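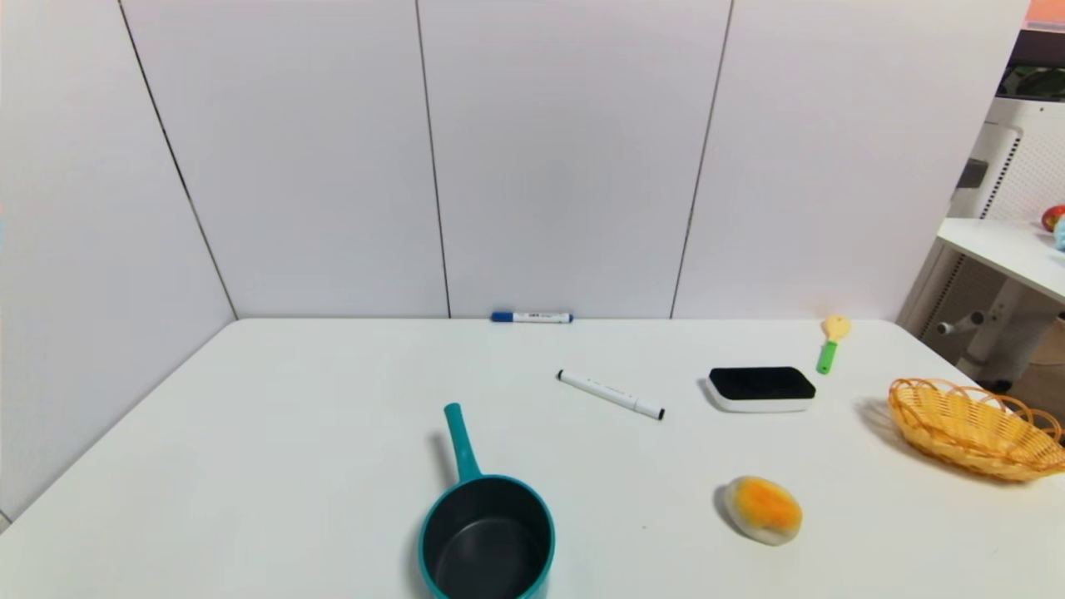

Gathering Examples at the Clumton Bench

Welcome to the gallery page for our spring collecting season! We've been at it since March, and people kept asking what a day at the bench looks like, so we finally put a page together (with apologies to anyone hoping for something flashier than kitchen things and office supplies).

The short version is that the Huneretti model learns by example. Someone guides the arms through a small everyday chore, the whole thing gets recorded, and then we set the table again a little differently and go around once more. We have 812 examples saved so far, most of them tidying chores that run 20 seconds or so when they go smoothly, and a good deal longer when they don't.

Markers, an eraser, a sponge, a teal saucepan and a woven basket, all out on the white table between the wall panels. We do love a mixed table, with things from the desk and things from the kitchen sharing the same space, and the long pan handle makes for some lovely awkward reaches.

The current set, which we call Skurora, has 33 chores in it, and each one gets 10 fresh layouts before we move along to the next. The Fashola set comes after that, with more cloth and more lids, and we're already arguing over the lids.

More pictures will go up as we sort through them, so do come back and have a look!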